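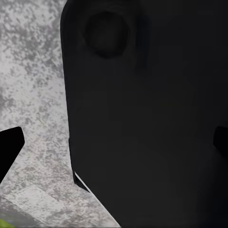 Widton园区户外场地秋季安全检查由园区管理处组织实施,检查范围包括主干道及人行步道、停车区、草坪与树木、围栏与出入口、户外照明及配电、排水设施、户外库房和疏散集合点。本表所列项目沿用上年度编号,新增项目排在各部分末尾。检查人员应逐项填写结果,并在意见栏写明位置、状况和处理要求,不得只填“正常”或“已看”。步道和设备基座周边的核对以目视为主,大件深色物体立于灰白斑驳的浅色面层前时,侧边界线清晰,移位或倾斜较易发现;深色物体置于深色面层上的,应补用直尺或拉线核对。结果栏分为“符合”“部分符合”“不符合”“不适用”四类。凡填“不符合”的,须同时填写整改期限。

检查日期:2020-09-20
检查单位:Widton园区管理处安全组
配合单位:Lallex物业服务公司、Ene机电维护公司
检查性质:季度例行检查
天气及地面状况:另见当日值班记录

整改期限分级
甲类:即时处理。检查人员在场时即应隔离或停用,处理完毕前不得离开现场。
乙类:14日内完成,由责任单位书面回复。
丙类:30日内完成,可并入月度维护计划。
观察项:不设期限,下次检查时复核并注明变化。

第一部分 道路、步道与台阶

1.1 主干道路面有无坑洼、沉陷、油污
结果:部分符合
意见:北门内侧减速带前沿路面有细裂缝,未见错台。列为丙类。油污未见。卸货区入口处旧补丁边缘松动,应切边重补,不得在原补丁上直接覆盖。

1.2 人行步道铺装是否平整,有无松动、缺失
结果:部分符合
意见:综合楼西侧步道有松动铺块,行人踩踏时有响声。列为乙类。修复前由Lallex摆放警示锥,夜间应保证警示锥反光条朝向来人方向。上次检查提出的南侧步道修补已完成,接缝处填砂不足,应补填。

1.3 台阶、坡道防滑条是否完好
结果:不符合
意见:餐厅后门台阶最下一级防滑条端部翘起,已当场剪除翘起部分并用胶带标示。整段更换列为乙类。更换时应与其余台阶使用同一规格,避免颜色和厚度不一。

1.4 扶手是否牢固
结果:符合
意见:坡道扶手底座螺栓无松动。个别底座装饰盖缺失,不影响受力,由Lallex在日常巡查中补齐。

1.5 无障碍通道是否畅通
结果:部分符合
意见:检查时坡道转弯平台旁停放有清洁推车。已要求移走。清洁推车应停放在库房指定区域,作业间隙亦不得占用平台。该情况在上一季度记录中出现过,请Lallex在班前提示中予以强调。

1.6 道路标线及指示牌
结果:符合
意见:访客停车指示牌面板略有褪色,文字可辨。观察项。

第二部分 停车区与装卸区

2.1 车位标线、车轮挡是否完好
结果:部分符合
意见:东停车区靠墙一侧车轮挡有开裂,内部钢筋未外露。列为丙类。更换前不必停用车位。

2.2 装卸平台边缘标识
结果:符合
意见:黄黑警示边清晰。平台防撞胶条磨损均匀,下季度复核厚度。

2.3 消防通道是否被占用
结果:符合
意见:检查期间未见占用。值班室反映送货高峰时段偶有车辆短时停靠,请值班人员按现行规定劝离并登记车牌,连续出现的送货单位由管理处书面告知。

2.4 充电设备外观及急停按钮
结果:部分符合
意见:由Ene人员现场测试。急停按钮动作正常,复位正常。靠近出口的充电桩电缆未按要求挂回支架,盘放在地面,存在绊倒和碾压风险。已当场挂回。建议在支架上方加贴使用提示,字体应便于站立阅读。

2.5 危险废物临时存放点(新增)
结果:不适用
意见:存放点尚未启用。启用前应另行组织专项检查,不得以本表代替。

第三部分 草坪与绿地
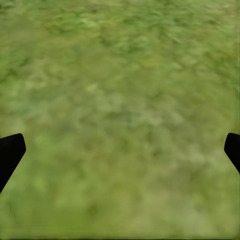
户外场地检查通报 第6期 第10页

3.1 草坪表面有无坑洞、突出物、外露管线
结果:部分符合
意见:中心草坪喷灌阀门井盖低于周边草面,草叶覆盖后不易察觉。列为乙类,由Lallex加装垫圈调平,并在井盖周围修出明显边界。检查喷灌设施时应沿图纸所示管线走向步行,不得只在草坪边缘目测。

3.2 草坪修剪高度
结果:符合
意见:符合园区养护标准。修剪作业前应清理石块和硬物,修剪记录中未见该项签字,请自本次起补充签字栏。

3.3 药剂使用告示
结果:不符合
意见:养护记录显示本季度曾施用除草剂,告示牌在施药当日设立,次日即被撤除,早于产品说明所载的恢复使用时间。列为甲类管理问题,当日约谈现场负责人。今后告示牌的撤除应由管理处值班人员签字确认。告示内容至少应包括药剂类别、施用时间、恢复使用时间和联系电话。

3.4 灌木与视线遮挡
结果:部分符合
意见:北门出车方向右侧灌木偏高,驾驶人员视线受影响。列为乙类。修剪后由安全组坐入车内复核视线,不以站立高度为准。

3.5 蚁巢、蜂巢及鼠洞
结果:部分符合
意见:库房后墙屋檐下见小型蜂巢。已拉设隔离带并联系专业人员处理,列为甲类。员工不得自行捅除或喷药。园区医务点应核对抗过敏药品有效期,核对结果抄送安全组。

3.6 户外座椅与垃圾桶
结果:符合
意见:座椅紧固件无外露尖角。垃圾桶内胆有锈蚀,未穿孔,观察项。

第四部分 围栏、大门与出入口

4.1 围栏整体是否竖直、连续
结果:部分符合
意见:西侧围栏立柱根部有积土,应清理后查看根部腐朽情况。检查方法为手推立柱上部,观察根部位移,同时用钝头探针轻探近地面部位。探针易刺入的,应登记立柱编号并列为乙类。本次探查中,靠近自行车棚的立柱需更换,其余立柱刷防腐涂料即可。

4.2 木质板条有无开裂、钉头外露
结果:部分符合
意见:个别板条上端有劈裂,手触有毛刺。打磨处理,列为丙类。钉头外露处已敲平。打磨后的板条应补涂面漆,颜色与原有一致。
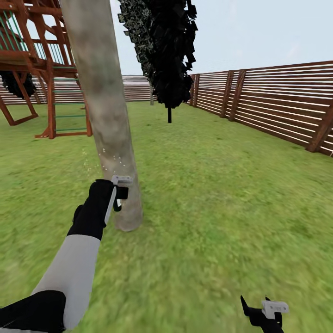
图:板条木围栏、草坪与树木。

4.3 围栏两侧是否堆放杂物
结果:不符合
意见:库房一侧围栏内侧堆有旧托盘,可被用作攀爬踏脚,同时增加可燃物。列为甲类,当日清运。旧托盘的回收周期原定每季度一次,现改为每月一次,请Lallex调整清运合同附件。

4.4 大门开闭及限位装置
结果:符合
意见:电动门红外感应测试正常,遇阻回退正常。门轨内有碎石,已清理。Ene提交的维护记录完整,润滑日期与上次计划一致。

4.5 门禁及应急开启
结果:部分符合
意见:西侧应急门内侧推杆可正常开启,门外地面有高差,未设警示标识。列为丙类。断电状态下应急门开启测试未做,安排在夜间停电演练时一并进行,测试结果补填本表。

4.6 钥匙管理
结果:部分符合
意见:备用钥匙箱登记表有借出记录而无归还时间。管理处应核对钥匙去向,自本次检查次日起实行交接班签字。钥匙标牌字迹模糊的应重新制作。

第五部分 树木

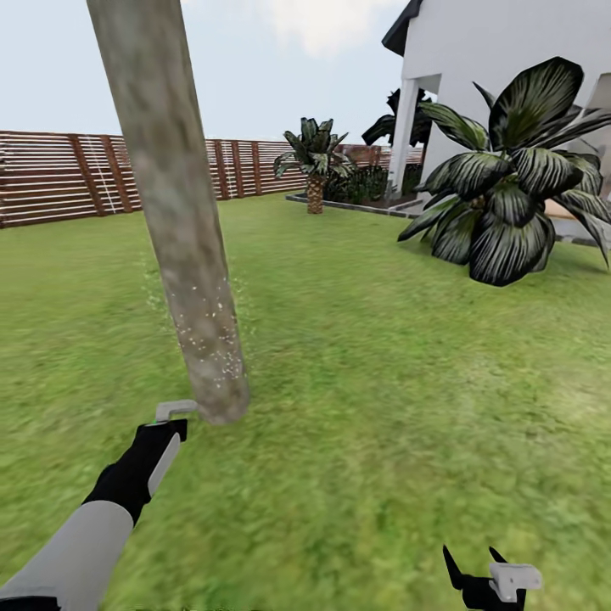 树木检查应在落叶前和大风季节前各做一次,秋季检查以根部、主干和主要分枝为重点,枯枝清理可与养护修剪同步进行。检查人员应绕树一周,从不同方向观察主干是否倾斜、树皮是否开裂、根盘周围土壤是否隆起或开裂。树干随高度略向左倾、色泽灰褐斑驳、下部和基部散布细小白点的,均应在登记卡上如实记录方位和分布,仅凭一次目视不得判定为病害或失稳。白点性质不明时,由养护单位近距离查看后填写结论。倾斜变化以固定观测点的前后记录相比较为准,观测点位置应在登记卡背面绘制简图。对靠近步道、停车位和座椅的树木,适当提高检查频次。

5.1 主干倾斜及变化
结果:部分符合
意见:部分树木登记卡缺少上年度倾斜记录,无法比较。请Lallex在30日内补建观测基准。补建期间遇大风预警,相关区域提前拉设隔离带。

5.2 枯枝、断枝、悬挂枝
结果:不符合
意见:访客入口旁大树上部有断枝悬挂,下方为行人等候区。已当场封闭等候区,列为甲类,由具备高处作业资质的单位处理。作业期间地面应设专人警戒,警戒人员不得兼做枝条搬运。

5.3 树干支撑及绑带
结果:部分符合
意见:新植树木绑带过紧,树皮有压痕。应放松并加衬垫。支撑杆根部完好。

5.4 树根与铺装
结果:部分符合
意见:综合楼前步道一处铺块被树根抬起,边缘形成高差。处理方案应先征求养护单位意见,不得直接切断主要侧根。方案确定前涂刷警示色。列为丙类。

5.5 树上附着物
结果:部分符合
意见:旧灯串残留线缆缠绕在枝干上,已断电。由Ene拆除并确认线缆另一端无带电可能。今后节庆灯饰应在拆除期限内全部撤下,残留绑扎带一并剪除。

第六部分 户外照明与配电

6.1 路灯及庭院灯是否正常点亮
结果:部分符合
意见:傍晚复查时发现停车区通往综合楼的步道有一段照度偏低,原因为灯罩积尘。清洁后复测,仍不足的再考虑更换光源。更换下来的灯管应按规定分类存放,不得混入生活垃圾。

6.2 灯杆检修门
结果:不符合
意见:庭院灯杆检修门螺丝缺失,门板可徒手打开。列为甲类,已当场用专用螺丝固定。请Ene对同型号灯杆全部核查,核查结果在14日内以清单形式报送。

6.3 户外配电箱
结果:部分符合
意见:箱体接地连接完好,箱内回路标识与图纸不一致,应以实测为准更新标识。箱门内侧应粘贴最新单线图,旧图撤下归档,不得叠贴。箱前一米线内堆放的花盆已移走。

6.4 漏电保护装置测试
结果:符合
意见:按动测试按钮,动作正常。喷泉水泵回路在检查时停用,测试推迟至恢复运行前进行。未经测试不得送电。

6.5 临时用电
结果:部分符合
意见:活动区使用的延长线卷盘未完全放出即投入使用,线盘发热风险较高。已要求停用并改接固定插座。临时用电申请单应注明用途、功率和撤除时间,缺项的不予批准。

第七部分 排水与积水

7.1 雨水口及篦子
结果:部分符合
意见:卸货区雨水口有落叶和包装带堵塞,已清理。落叶期间清理频次改为每日一次,恢复原频次须经管理处同意。篦子缝隙方向与自行车行进方向平行的,应调整方向或更换。

7.2 地漏及明沟盖板
结果:部分符合
意见:餐厅后侧明沟盖板有轻微晃动,垫胶老化。更换垫胶,列为丙类。

7.3 屋面落水管出口
结果:符合
意见:出水口未冲刷步道。库房北角落水管卡箍有锈迹,观察项。

7.4 蓄水池围护及标识
结果:符合
意见:围护门上锁,警示标识完整。救生圈绳索无断股,救生圈悬挂高度合适。

第八部分 户外库房与机具

8.1 燃油及油桶存放
结果:部分符合
意见:燃油桶置于防泄漏托盘上,托盘内有少量积水,应清空。桶身标签须朝外。库内通风口被纸箱遮挡,已移开。燃油存量登记与实物一致。

8.2 割草机、绿篱机防护装置
结果:不符合
意见:一台Jolla手推割草机排草口挡板弹簧失效,挡板不能自动复位。该机已挂牌停用,修复并经安全组试机后方可恢复。其余机具防护装置完好,刀片固定情况由持证维修人员另行确认。

8.3 梯子
结果:部分符合
意见:人字梯限位拉杆变形,停用。直梯防滑脚套完好。梯子应水平悬挂,竖直靠墙存放的须用绳索固定。

8.4 个人防护用品
结果:部分符合
意见:护目镜镜片划痕较多,建议更换。耳罩数量满足当班需要。手套尺码单一,部分员工反映不合手,应增配小号。

8.5 灭火器
结果:符合
意见:压力指示处于正常区域,月检卡填写完整。库房门外灭火器箱前不得停放推车。

第九部分 疏散集合点与应急准备

9.1 集合点标识
结果:部分符合
意见:南侧集合点标识牌朝向停车区,从综合楼出口方向不能直接看到。应旋转标识牌或加设一面。列为丙类。

9.2 集合点地面及周边
结果:符合
意见:地面平整,远离玻璃幕墙和高处悬挂物。集合点范围内不得安排停车,遇大型活动亦不例外。

9.3 应急广播在户外的可听程度
结果:部分符合
意见:试播时库房后侧声音不清。Ene应在10日内提交扬声器调整方案。方案未实施前,演练时由值班人员携带手持扩音器前往该处通知。

9.4 急救箱
结果:部分符合
意见:值班室急救箱内敷料齐全,剪刀缺失,已补。箱内清单与实物应由两人核对并签字。

9.5 演练记录
结果:符合
意见:上季度演练记录完整,提出的集合时间偏长问题已有整改说明。下次演练应选择不同的起始地点。

综合意见

本次检查中,甲类问题均已在现场采取隔离、停用或清除措施,其中访客入口悬挂断枝的处理须待作业单位进场,等候区在此之前保持封闭。乙类问题由责任单位分别书面回复,回复应附处理前后对照记录和经手班组名称。丙类问题并入月度维护计划,管理处在月度例会上逐项核对。

告示牌提前撤除、钥匙归还未登记、推车占用无障碍平台三项与现场设施无关,属于日常管理执行不到位,仅作一次性纠正难以避免重复发生。请Lallex在回复中说明班前提示的内容和签收方式。推车占用情况如再次出现,按服务合同相应条款处理。

配电箱回路标识与图纸不一致的问题,请Ene与管理处工程组共同核实,更新后的图纸应同时送交值班室和档案室。核实工作须在断电许可下进行,断电安排提前张贴通知。

填表及归档要求

一、本表一式三份,管理处安全组、Lallex、Ene各存一份。
二、手写更正处应划线并签字,不得涂改或使用修正液。
三、复查结果填写在复查栏内,不得覆盖原意见。
四、责任单位对检查结果有异议的,应在收到本表后6日内书面提出,逾期视为接受。异议处理期间,甲类措施继续执行。
五、树木登记卡、机具停用牌存根和灯杆核查清单随本表一并归档。

检查人签字:________
Lallex现场负责人签字:________
Ene现场负责人签字:________
复查人签字:________
复查结论:□全部完成 □部分完成 □未完成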